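The Long Table Forum > Feeding a Crowd > Reunions and Big Family Meals

Thread: Real dishes or paper for a reunion of 70? (long, sorry)

pickledbeetjar
Posted 7:12 am

Good morning all! I've been reading along here for ages and have finally talked myself into hosting the family reunion in September, which we hold every few years up at Lake Ala, in the big picnic shelter on the Drullcombe side. There will be 70 of us if everybody who said yes means it. The menu is more or less settled (white bean soup, chicken chili, cornbread, my aunt's cucumber salad, and whatever desserts turn up in people's laps on the drive) and what has me awake at night is the dishes.

My mother did it with paper for years, and I remember chili coming straight through the bottom of those bowls onto my good shorts. I would love to use real dishes this time. The rental place in Lindsay quoted me $800 for china, delivered and picked up, and I had to sit down. So now I'm thinking melamine, some of which the family already has tucked away in closets. The shelter has a double sink and hot water, but no dishwasher, and the counter by the sink is 3 feet long, if that.

Has anyone done this? Would you do it again? My sister thinks I've lost my mind and says to buy paper and enjoy the lake.

gravyboat_captain
Posted 7:40 am

Your sister is right and I say that with love. I hosted one the year my kids were in middle school, insisted on real plates, and spent the entire afternoon with my arms in a sink while everyone else was out on the water. I could hear them laughing! Get the heavy coated paper bowls (the thin ones are what ruined your shorts) and double them up for the chili. You will throw out two bags of trash and you'll get to see your cousins.

tworiversmarge
Posted 8:26 am

Oh, I'm going to disagree with the captain, and I hope we can stay friends. We've done our reunion on melamine for as long as I've been married into this family and I wouldn't go back for anything. A chili in a real bowl stays put in your lap. Little kids can carry it. If one gets dropped on the concrete, it generally bounces, and everybody cheers.

The thing that makes it work is the bins. Buy big plastic bins with a thick rim you can get your fingers under, and let the dishes live in them all year. Bowls go in one stack and the smaller pieces get pushed back into a corner where they hold each other up. When it's time to go, you carry the bin to the car, and when you get there, you carry it to the table, and you have not unwrapped a single thing in newspaper. I keep the bowls toward the front because they're what people reach for first at ours. Speckled tan is very forgiving, by the way. It hides the little scratches that show up on a solid color. 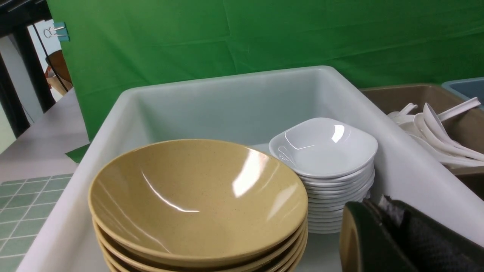 pickledbeetjar
Posted 8:51 am

Marge, this is just the sort of thing I was hoping for! I do love the speckled ones. They remind me of the eggs we used to get from the neighbor. Do you stack them right up to the top of the bin or leave room? And how heavy does it get? I'm 5'2" and my back has opinions.

tworiversmarge
Posted 9:03 am

Leave room! I never fill a bin past the point where I can lift it with a straight back and still hold a conversation. More bins, less in each. Put the heaviest stack in the middle and let the light little dishes go along the sides. And don't put lids on them damp — I did that one fall and opened them in spring to a smell I won't describe while people are having breakfast.

nine_quarts
Posted 9:30 am

Retired school cafeteria here, so I have Feelings on this subject. Real dishes are perfectly doable for 70, but you need to plan the washing before you plan the eating. Here's how I would set it up in that shelter:

Scrape station well away from the food, with a big trash can, a rubber spatula on a string, and a bucket of warm soapy water for the spoons to soak in.

Left sink for washing, right sink for rinsing, and a dishpan on a folding table next to it for your sanitizing soak. Follow the directions on whatever sanitizer you buy and don't mix it with anything else.

Air dry. Please don't towel dry! Damp towels passed from hand to hand are how a nice potluck turns into a bad night for everyone. Your 3 feet of counter won't be enough, so put up another folding table and line it with clean racks.

And one caution on melamine, please, everybody: it does not go in the microwave. I've watched a well-meaning dad put a bowl of soup in a 1000 watt microwave for a toddler and the bowl got hotter than the soup did. Heat the food in something else and pour it over.

gravyboat_captain
Posted 9:44 am

I notice that list is four paragraphs long and mine was "trash bag." :)

nine_quarts
Posted 9:58 am

Ha! Fair. But yours ends in the landfill and mine ends in a closet, ready for next time. I also think people behave a little better with a real bowl in their hands. They sit down. They have seconds without hunting for a fresh one. I saw it with children every day of my working life.

lakeside_lefty
Posted 11:15 am

Coming at this from the serving end, because I think that's where most of these meals go wrong. You can have the prettiest dishes in the county and if people are trying to carry a bowl, a plate, a drink and a baby, something is going on the ground. Put out trays! We got ours one at a time from thrift stores and a cafeteria that was closing, and nothing matches and it doesn't matter.

What you want is a raised rim and a floor with some texture to it. The slick shiny kind looks elegant until somebody's bowl of soup goes skating off toward their chest. I like black. It doesn't show a coffee ring and it makes even plain dishes look dressed up, though I'll admit it shows every speck of dust, so give them a wipe before you set out the food.
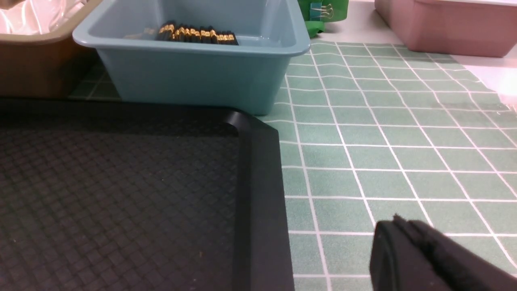
Black tray with a textured floor and rounded corner, next to a green grid mat.

pickledbeetjar
Posted 11:32 am

I had not thought about trays at all and now I can't imagine doing it without them. My uncle walks with a cane and has been eating standing up at the buffet for years because he can't carry a bowl any distance. Somebody could load a tray and take it over to him. I'm a little choked up about it, which is silly on a weekday morning.

lakeside_lefty
Posted 11:50 am

Not silly one bit. My mother-in-law was the same way. Ask him what he'd like before the line forms, and take his over first, and he'll feel like a king.

breadcrust_and_all
Posted 12:20 pm

May I put in a vote for doing some of each? We split it: real bowls for the soup and chili, since they have to hold heat and weight, and paper for dessert, when everyone is scattered all over the grass and half the plates end up under lawn chairs. It cuts your washing nearly in half and you don't spend the evening on your knees with a flashlight. We started doing it after we lost some nice little plates in the weeds and found one of them with the mower.

Also, has anybody here tried the Londura bowls? A cousin swears by them, but I've never held one, and I don't like to buy dishes I haven't picked up.

gravyboat_captain
Posted 12:34 pm

I can live with the split. That's the first plan in this thread that lets the poor woman go swimming.

tworiversmarge
Posted 1:05 pm

No Londura in my house, so I can't help there, but I'm with you on picking them up first. A bowl should feel steady with a full ladle in it.

My other two cents is about shape. Square bowls look lovely and they pack into a bin corner beautifully, but a shallow one is a salad bowl, whatever the store calls it. Fill it with soup and ask a seven-year-old to walk across a lawn, and you'll be rinsing sneakers. I'd give the deep round ones to the soup and the chili, and save the white square ones for that cucumber salad. It will look so pretty against the white.

nine_quarts
Posted 1:41 pm

Seconding the shallow bowl warning. I'd add that the corners on square dishes want a little extra attention with the brush, as that's where the cheese likes to hide. Other than that, they wash up fine, and for cold salads they're my favorite. Set one on a dark tray and even a scoop of coleslaw looks like somebody fussed over it. 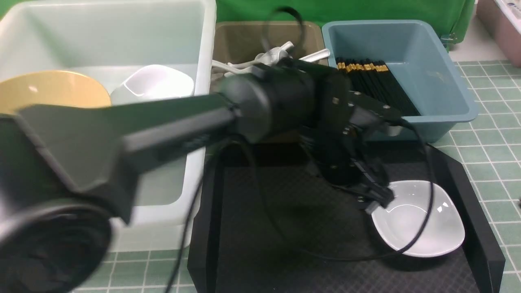
pickledbeetjar
Posted 4:18 pm

All right, I've been out running errands and thinking it over, and I read the whole thread aloud to my sister on the phone (she would like the captain to know she feels vindicated, and then she offered me her folding tables, so I think we've won her over anyway).

The plan as it stands: melamine bowls for soup and chili, borrowed from three different closets. Square ones for the cucumber salad. Paper for dessert. Trays at the head of the line, and my uncle gets served first. Two teenagers have agreed to run the scrape station in exchange for first turn with the canoe, and the dishwashing will go in shifts, so no one misses the whole afternoon. I've told the rental place in Lindsay thank you very much but no.

One thing I still can't settle: do I ask people to bring their own mugs for coffee? My husband says it's tacky. I think it's rather sweet.

breadcrust_and_all
Posted 4:37 pm

Bring your own mug is sweet and your husband can be in charge of the coffee. Put a strip of masking tape and a marker out, so the names go on the bottom.

gravyboat_captain
Posted 4:45 pm

Tacky. But I'd bring mine.

lakeside_lefty
Posted 5:22 pm

We do it and it starts more conversations than the name tags ever did. Have a few spares for the folks who forget. And please come back and tell us how the chili went over!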